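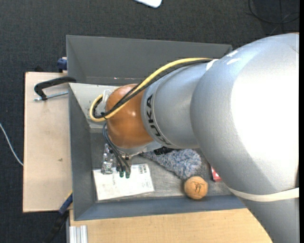
*Préhenseur Sabbagh G2 monté sur bras KUKA, au-dessus d'un bac gris contenant des objets mélangés.*

# Sabbagh G2 – préhenseur pour prélèvement en bac

Référence catalogue : Skasen / Manipulation / Sabbagh G2
Fiche mise à jour le 24 juin 2023

Le Sabbagh G2 est un outil de prise pneumatique pour bras industriels six axes. Il est prévu pour le prélèvement d'articles hétérogènes en vrac : emballages plats, textiles, boîtes, petits objets ronds. Skasen le fournit seul ou avec le contrôleur Pliltadby, qui gère l'alimentation en air et le retour d'état de prise.

## Caractéristiques

| Paramètre | Valeur |
|---|---|
| Masse de l'outil, sans bride | 900 g |
| Longueur utile sous bride | 200 mm |
| Circuits d'air indépendants | 2 |
| Modes de prise | 3 (aspiration, pincement, combiné) |
| Commande | contrôleur Pliltadby ou E/S du robot |
| Changement de mode | par programme, sans démontage |

La bride d'adaptation n'est pas comprise. Préciser le modèle du bras à la commande.

## Passage des câbles et des flexibles

Le faisceau longe l'avant-bras et forme une boucle autour du poignet avant de rejoindre l'outil. Le rayon de cette boucle conditionne la course disponible sur le dernier axe. Une boucle trop courte tire sur les raccords en fin de rotation ; une boucle trop longue frotte contre la paroi du bac lors des prises en angle. Régler la longueur bras en position de prise la plus basse, puis contrôler sur toute la course à vitesse réduite.

Les flexibles d'air descendent séparément jusqu'aux raccords de l'outil. Ne pas les brider avec les câbles de signal au-delà du poignet.

## Comparatif avec le Gendusach M

Les deux préhenseurs ont été essayés sur le même poste, avec le même bras et le même bac. Le bac est maintenu par des serre-joints : un déplacement du bac pendant les essais fausse l'étalonnage caméra et impose de reprendre la série.

| Type d'objet | Sabbagh G2 | Gendusach M |
|---|---|---|
| Emballage plat | aspiration, prise stable | pincement difficile sans bord libre |
| Textile pelucheux | pincement, vitesse réduite | pincement, vitesse nominale |
| Balle | mode combiné | pincement, bonne tenue |
| Boîte contre paroi | aspiration par le dessus | accès limité par l'ouverture des doigts |

Sur les textiles à poil long, l'aspiration du G2 ne convient pas, la fuite étant trop importante. Le Gendusach M reste préférable si le flux se compose surtout de linge ou de peluches. Pour un flux mixte avec une majorité d'emballages, le G2 évite un changeur d'outil.

Les objets placés au pied d'une paroi demandent une approche inclinée. Vérifier le dégagement du poignet et de la boucle de câbles avant d'autoriser ces trajectoires en automatique.

## Contenu de la livraison

- préhenseur Sabbagh G2
- ventouses et doigts de rechange, un jeu
- flexibles d'air avec raccords
- notice de montage et fichier de géométrie de l'outil

Options : contrôleur Pliltadby, bride d'adaptation, support de boucle pour le poignet.

## Entretien

Contrôler l'état des ventouses à chaque changement de série. Remplacer les flexibles dès qu'une trace d'abrasion apparaît au niveau du poignet. Le filtre à air se démonte sans outil ; il s'encrasse plus vite en présence de fibres textiles.

Les fichiers d'essai publiés avant février correspondent à l'ancienne version des doigts et ne s'appliquent pas au modèle décrit sur cette page.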